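Subject: Re: [wadstead-swap] April seed swap, tomatoes and the usual labeling mess
To: wadstead-swap list

Hi all,

Jumping in on this because I've been meaning to write since Saturday and the thread is already going off in six directions (the slug one is great, please keep it going, I have opinions about beer traps).

On Apr, the swap desk wrote:
> We had more packets come in this year than we could sort before the
> doors opened, and a lot of them had no year on them. Could people
> please say what they'd find useful for next time? Also, does anyone
> have a germination record for the Masanja beans? We've had three
> people ask and we've got nothing to tell them.
>
> Last thing, if you took home the Pisari tomatoes, they're the
> indeterminate kind. The packets say bush. Sorry!

OK so, beans first. I grew the Masanja ones last summer along the back fence and I did write it down, for once in my life. I put in 50 seeds, in the ground, no soaking, second half of May. I lost track of which ones the chipmunks dug up and which ones just never showed, so I can't give you a real germination rate, but the row filled in fine and I was picking by the end of July. They climb like crazy. I had strings going up to the gutter by August and my husband asked me if I was planning to let them in the house. The dry beans are a dark speckled purple and they cook up kind of pale and mushy, so I'd say soup and not salad.

If anybody wants some, I saved a jar. I'll bring them next time, or you can come by the house, just email me off list.

The Pisari thing explains SO much. I grew those two years ago from somebody's envelope that said "bush, patio ok" and put them in two pots on the steps, and by the Fourth of July you couldn't get to the front door. They were delicious though! Little orange ones with a point on the end. I'm doing them again, only this time in the big bed with the cattle panel.

Now, labeling. I know it's boring. What I'd really like is the variety, the year it was saved, and whether there was anything else in the same family growing close by. I got a squash last year that was half spaghetti squash and half something out of a swamp, and I'd have been a lot less surprised if the envelope had said "grew next to pumpkins." I don't need your full name or your zip code or a poem. (The poem was nice, whoever that was.)

As for storing the leftovers between swaps, I'd vote for plain boxes on a shelf, one for spring stuff and one for fall stuff, and be done with it. 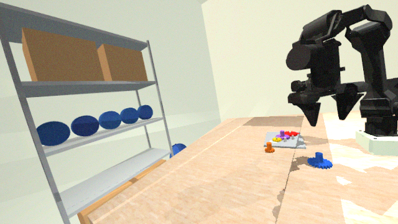

One of the replies in the digest said boxes are fine as long as the packets go in standing up, alphabetical by crop, because last fall it took an hour to find the kale and by then the person who wanted it had gone home. The same reply wanted the oldest seed pulled out every year and given away free as cover for chicken runs.

I'm on board with the standing up part. I'm less sure about tossing the old stuff. I've had lettuce come up from a packet I found in a coat pocket, and I have no idea how many winters it had been in there. Parsnips, sure, get rid of them, they're hopeless after a year. But tomatoes will go a long time if they stay dry. Couldn't we have an "old but try it" pile and let people take their chances? I'd take from that pile. I'd take too much from that pile.

Couple of other things while I'm here:

If you use the Zuvo seed trays, the lids crack if you leave them in the sun. I'm on my second set. The bottoms are good and I just use plastic wrap over them now.

The list archive is up to 1161 messages and the search still doesn't work for me. Is it just me? I was looking for the garlic planting thread from the fall and ended up scrolling for most of an evening. If somebody kept a copy could you send it again?

And I still need a ride for the big folding table if we're doing the library lot again. It doesn't fit in my car with the seats down, I tried it both ways.

Off to water before it gets hot.

--
wadstead-swap mailing list
To unsubscribe, send a blank message with "unsubscribe" in the subject line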